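Chapter 3
Planning and Paying for a Work Cell

Jeanine Coppens and Veerle Van Leeuwen

16 shares | 3 comments

Most equipment plans begin with a price list. Someone has seen an arm at a trade show, the supplier has sent a quote, and the question put to the department is whether the money can be found. This chapter starts earlier than that. Before a quote means anything, the buyer has to write down what the equipment will handle, how often, and on what kind of surface.

We call this the task sheet. It fits on one page. It lists the objects, the motions, and the places where one motion hands over to the next. At Suston, the small firm used in the exercises in this part of the book, the first task sheet had one line on it: "tabletop handling, mixed items." The quote that came back was for a single arm with a standard gripper, and it was a fair answer to that line. It was also the wrong purchase. Suston needed to wipe and straighten household goods, and a good share of those goods had glass in them.

Mixed items cover a wide range. A cloth folds and bunches and has no fixed shape to grip. A picture frame is stiff, flat and easy to scratch, and it is hard to pick up when it lies face up on a hard table. Food is soft and marks easily. A cell that is meant to deal with all of these has to be planned around the hardest one, and the task sheet should say which one that is. In the two-arm cell shown next, one gripper is pressed onto a purple cloth that partly covers a frame, and two steamed buns share the tabletop with it.

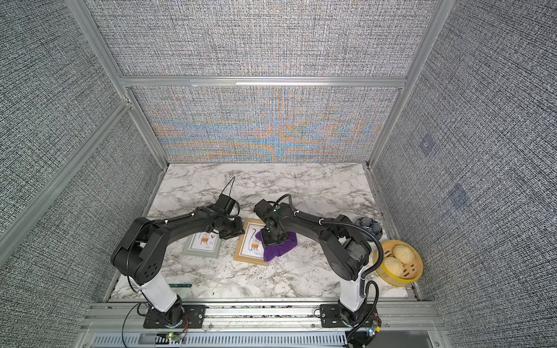
Roos Peeters objected, when she read this chapter in draft, that a second arm should never go into a first-year budget, and that a buyer who can't fill the hours of one arm has no business pricing two. We have left the objection in because many managers will share it. It holds for work that can be done one motion at a time. It holds less well where one hand has to steady an object while the other works on it. The task sheet settles the matter. If no line on it calls for two motions at once, buy one arm.

3.1 The parts of the budget

A work cell budget has more parts than most first drafts show. The arms and grippers are the part everyone remembers. The rest tends to arrive later as a string of small orders, and small orders are hard to control.

Mounting comes first. An arm needs a rigid base, and a rail fixed along one edge of the table is a common choice for a pair. The rail should be ordered with the arms, to the same drawing. Next is the enclosure. Walls keep the background plain and the lighting steady, and they take up floor space that has to be planned for. Wiring, boards and power supplies follow. Then there is the work surface, which is often left out altogether. A patterned or shiny surface can cause trouble for cameras, and changing it after the cell is built means taking things apart – sometimes the arms as well.

Last come the objects themselves. Suston's second budget had a line for 571 test items, from dish towels to ceramic bowls. Sanne Verhoeven, who drew it up, was asked to cut that line before any other. She cut the spare grippers instead and regretted it by March.

3.2 Matching the gripper to the hardest object

Gripper choice is where the task sheet earns its keep. Suppliers will quote an opening width and a payload. Both are useful, and neither tells the buyer what happens when two stiff fingers close on the molding of a frame with a glass front.

The buyer should ask for a trial with his or her own objects. Grollis, the second supplier on Suston's list, agreed to this at no charge. Clevance asked for a fee, which was refunded on purchase. Either arrangement is acceptable. During the trial, look closely at where the fingers meet the object. A frame with a broad, thick molding gives them something to hold. A thin one may leave them touching the glass.
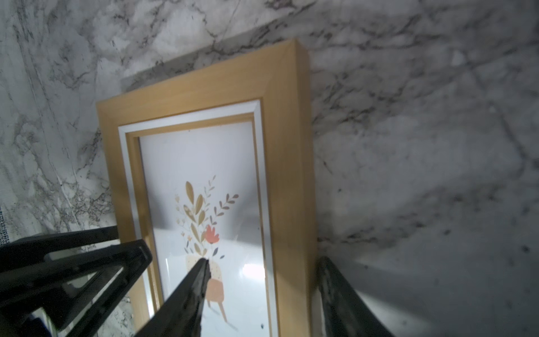
Write the results on the task sheet beside each object, along with the finger type used. If an object needs a different fingertip, price the fingertip and the time it takes to change it. Two sets per gripper is a sensible minimum. Fingertips wear, and a cell that is waiting for one is still costing money.

Reflections deserve a line of their own. Glass and polished stone can both throw bright patches into a wrist camera's view, and the fix may be as cheap as moving a lamp. It should be tested before the enclosure is signed off.

Terms to know: task sheet, work cell, payload, hardest object, trial fee.

Comments (3)

Jeanine De Graaf
We used the task sheet at Verschueren and it took three tries to agree on the hardest object. Worth the argument.

sanderling
Is there a blank copy of the sheet anywhere? The one in the appendix is too small to print.

Veerle Van Leeuwen
A larger one will go up with the answers to the exercises.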